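Kids' Corner > Science at Home > Forces and Movement

Why Do Round Things Roll?

Put a pencil on a book and lift one side of the book slowly. At first the pencil stays. Then it goes, and you must be quick to catch it! Now do the same with an eraser. You can lift the book much higher, and the eraser is still sitting there.

The pencil and the eraser are both pulled down by the same force. This force is called gravity. It pulls everything toward the ground, also you. But the eraser has a flat side, and the flat side rubs on the book. This rubbing is called friction, and it holds the eraser in its place for a long time. The pencil touches the book only along one thin line. It does not need to slide. It can turn, and turning is easy.

Straight rollers and curved rollers

Not all round things roll in the same way. A can has the same width at both ends. When you push it, both ends travel the same distance, so it goes straight. A paper cup is different. The mouth is wide and the bottom is narrow. In one full turn the wide end travels a long way and the narrow end travels a short way. The cup cannot go straight even if it wants to. It makes a curve, and if you have enough floor it comes back to you in a big circle.

I tried this in my kitchen in Birnau with a cup from my breakfast. The floor there is 108 inches long from the door to the oven, and the cup never arrived at the oven. It turned away and went under the chair.

You can make a small collection of things to test. Look for cups, bottles and cans with their lids closed well. Lay them on their sides and make a guess for each one before you push: straight or curved? Write your guess down, so you cannot change it later.

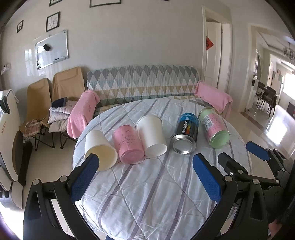
Ezequiel Arroyo wrote to me after he read the first version of this page, and he asked why a bottle with a little water inside stops so early. His bottle went 21 inches, and the same bottle with nothing in it went 40. It is a very good question. The water does not turn together with the bottle. It stays near the bottom and moves back and forth, and it rubs against the inside wall. All this rubbing takes away the movement, and the bottle becomes slow.

What about the floor?

The floor is important too. On smooth tiles a can rolls far. On a carpet it must push down the soft threads all the time, and this is hard work. A tablecloth also makes rolling things slower, and a fold in the cloth can stop them completely. Engineers call this rolling resistance. It is the reason that train wheels are hard and train rails are hard - both together lose very little.

Something to try

Lean a tray on two books. Let a cup go from the top and mark the place where it stops. Then put two coins inside the cup with tape, both on the same side, and let it go again. Now it rolls in a funny way, fast and slow and fast. One side is heavier, and this side always wants to be down.

Reader comments

Toduda: We did the coins and our cup rolled UP a little bit before it came down. My brother did not believe it.

Abou Zeid: Can an egg roll straight? Mine makes a circle.

Jimstead: We used this with my class of 23. The curved path of the cup was the big surprise. Please make a page on spinning tops.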